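Ticket 427
Subject: Land area on listing changes by itself after saving
Product: Trakby Listings, agency account Osness Rural
Status: Solved
Opened: 17th July

First message

Hello. I am entering the properties for our office and I have a problem with the land area on one listing, the acreage on Pretorius Road. The correct area is 90 acres. I type 90, I choose "acres" from the list, and I press Save. In the editor it stays 90 acres. On the public page it is shown as 90 square meters. One buyer has already called to ask why the price is so high for such a small lot.

What I tried:

Signed out and signed in again. No change.
Deleted the area and typed it again. No change.
Used another browser. No change.
Made a copy of the listing. The copy has the same mistake.
Made a new listing from zero with the same address. The new one is correct.

I do not want to keep the new one, as the old listing has 5 saved inspections and all the buyer messages.

Reply from support

Thank you for the clear steps. Could you please tell us if the old listing was typed in by hand, or if it came from an import? Please also open Details, then History, and send us the first line you find there.

Reply from customer

It came from an import. The first line says "Created by Dremness feed, category: Residential." I changed the category to Rural myself in the same week. I did not know that it could matter.

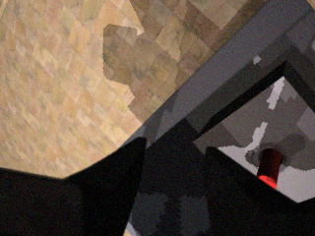 Reading time: 2 min

Reply from support

It does matter, and we could repeat the problem on our side. When a listing arrives through the Dremness feed as Residential, the public page takes its area unit from the feed and ignores the one in the editor. Changing the category later does not remove this setting. Please do the following:

Open the listing and go to Details, then Feed settings.
Turn off "Keep unit from source".
Save. Go back to Land area, choose square meters, save, then choose acres and save again.
Wait 5 minutes and reload the public page.

Please do not skip the change to square meters. Without it the editor thinks that nothing is different and sends nothing.

Reply from customer

I did this and the page now says 90 acres. The messages and inspections are still there. But the search filter does not find the listing when I set the minimum to 50 acres.

Reply from support

Search has its own index, and it is rebuilt every night. Please check it tomorrow morning.

Reply from customer

The listing is in the search now. I have checked our other rural listings from the feed and two of them had the same switch turned on, so I corrected them also. I have deleted my test listing. You can close the ticket.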